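Minutes of the monthly meeting, Cisternas House Residents and Lending Room
March, ground floor common room, start 7:10 p.m.

Present: Birdie Ambrose (chair), Horacio Troncoso, Rizwan Sikder, Despina Kontogiannis, Gervasio Benítez (minutes).
Apologies: none received.

1. Minutes of the last meeting

The minutes were read. Horacio asked to correct one point: the broken shelf is in the lending room and not in the laundry. With this correction the minutes were accepted.

2. Money

Despina reported that the balance is 546 dollars. From this we must still pay 41 dollars to Ponley for the new lock of the storage cupboard. Rizwan asked if the deposit for the folding tables came back. Despina answered that it did not come yet and she will write to them again.

3. Children's bedding

The lending room keeps sheets and pillowcases for families who have visitors with small children. Birdie said that the printed sheets are borrowed much more than the plain ones, and that the plain ones stay on the shelf for months. Two families have asked for more of the cartoon kind.

Horacio is of the opinion that the printed sheets should be washed at a lower temperature, as the colors on the older ones became weak. Despina does not agree, she thinks that bedding which goes from one home to another must be washed hot. After a discussion it was decided to wash hot, but to turn the sheets inside out and to use the liquid detergent. Gervasio will change the notice on the washing machine.

Rizwan showed the offer from Staltico for a package of single sheets and pillowcases. The price is 183 dollars with delivery. Birdie finds this too expensive for one purchase. It was agreed to ask for half of the package, and to decide next month.

4. Small things left in the beds

This point was brought by Birdie. When the guest bed is changed, there are often small things in the bedding: hair clips, coins, earrings, once a tooth in a paper napkin. A white sheet with pastel faces, dots and colored letters is cheerful to look at, but a small object is easy to miss on it, even when the bed is made flat and there is good light.

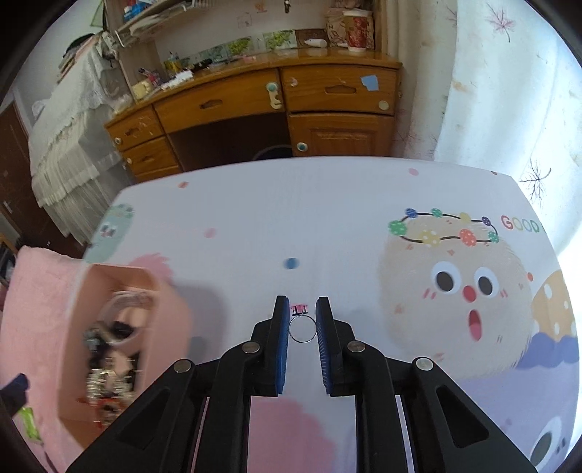

A thin silver ring or a little charm in the shape of a letter can go into the wash with the sheet very quickly, and then it is in the filter or it is gone. Despina reminded the meeting that the repair of the pump last year cost 276 dollars, and in the pump was found a brooch.

The following was decided:

Before a sheet is taken off, the person passes the flat hand over the whole bed, starting from the pillow end. After this the sheet is folded to the middle from all four sides and shaken over the bathtub, not from the window.

Every object that is found goes in a small envelope. On the envelope is written the date, the room and what is inside. Jewelry is given to Birdie on the same day and she keeps it in the locked drawer. Other objects stay in the tin next to the key board.

Rizwan proposed to throw away after three months what was not claimed. Horacio was against this for jewelry. The vote was four in favor of keeping jewelry for one year, one against. Other objects will be kept three months.

Birdie asked that the list on the door says only "jewelry found" without more details, so that the owner must describe it.

5. Shelf in the lending room

Horacio measured the shelf and will buy two brackets. He needs one person to hold the board on Saturday in the morning. Rizwan will come at 10.

6. Other matters

The Pukdale dehumidifier makes noise again. Gervasio will clean the filter first, and if the noise continues we will ask for a technician.

Despina asks everybody to return the borrowed pillowcases in pairs. At the moment there are single ones in three different boxes.

The key of the bicycle room is still missing. Whoever has it, please put it in Birdie's mailbox.

The meeting was closed at 8:35 p.m. The next meeting will be in the same room at the same hour. Despina brings the coffee.

Minutes written by Gervasio Benítez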